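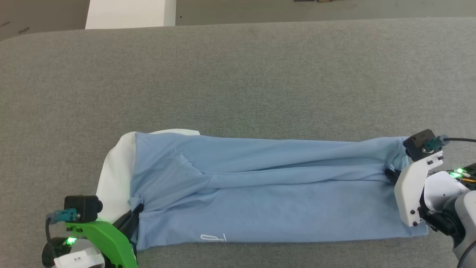
Robotics club update, Plestham. Week 18 of teaching two arms to fold laundry, a job every member of the club can do and none of us does at home.

The rules for the July meet at Katosgate came through. One item of clothing, sleeves in, folded to fit a box lid, three minutes on the clock. No human hands after the whistle. Shouting at it is allowed.

Our record so far is one long-sleeved top in just under three minutes, once, on a Tuesday, when the only witness was eating crisps and looking the other way.

To get it to fold by itself you first have to fold things with it by hand, over and over, so it has something to copy. We have 157 good runs. We also have a folder called "other", and that one is bigger.

Learned from the good runs: it copies everything. One of us always pauses before the second sleeve to think about it. The arms now pause before the second sleeve to think about it.

Sleeves are the whole problem. The body of a shirt more or less wants to be a rectangle. A sleeve wants to be somewhere else.

Somebody suggested we enter with a tea towel. The rules say clothing. Somebody then suggested wearing the tea towel to the meet. This was minuted.

The other news is that Szulc, who sell us our motors, have put the price up, so we're being gentle with the wrist joints. No more picking up the stapler to impress parents.

Rosalitz are going to be at Katosgate again. Last year their entry did a pair of jeans – jeans! – and they stood there as if it was nothing. We clapped. We were very mature about it in the minibus as well, for the first mile.

Plan from here: 20 more runs a week, half of them starting from a proper crumpled heap, as we've been laying things out far too nicely. Real washing doesn't arrive like that. Mine certainly doesn't.

If you've got a long-sleeved top you don't want, any size, bring it on club night. Nothing with sequins. We've been through the sequins.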